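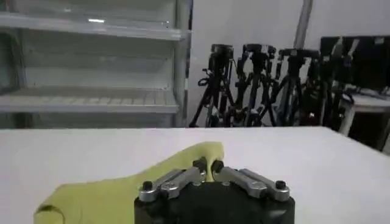
Semness laundry trial, staff catch-up, minutes
April 2020 | Posted by Chrysanthi Drakos

I'm on minutes again, so you get my version! Present: Dehua Long, Cuiping Li, Petro Marchuk and me. Apologies from Jianguo Xie. Dehua started with the folding bench and says the fingertips do best when there's a raised bit of cloth to go for, like the fold in the yellow-green one, and they struggle once it's dead flat. We talked for ages about who sets the cloths out (currently whoever's closest, which Petro is sick of).

1. Rosters
Cuiping asked straight out whether hours are going. Dehua said no change to anyone's hours before January, and I've put that in writing here at her request.
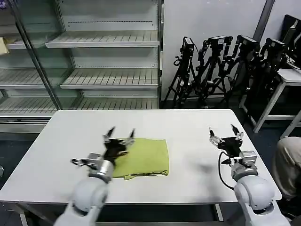 Petro would still like to know what the job is called once you're minding a machine instead of folding, and whether the pay grade moves with it. Fair question, no answer yet. Dehua to ask Jasetti.
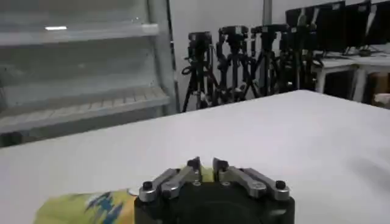

2. Training
14 people have put their names down, and Cuiping will run the first session. Petro wants the stop button covered before anything else – agreed by all.

3. Other business
Colour labels for the trolleys still haven't come. Jianguo to chase.

Print this page | E-mail this page

Recent items
Ren room bookings
Zerkico trolley labels: order update
January minutes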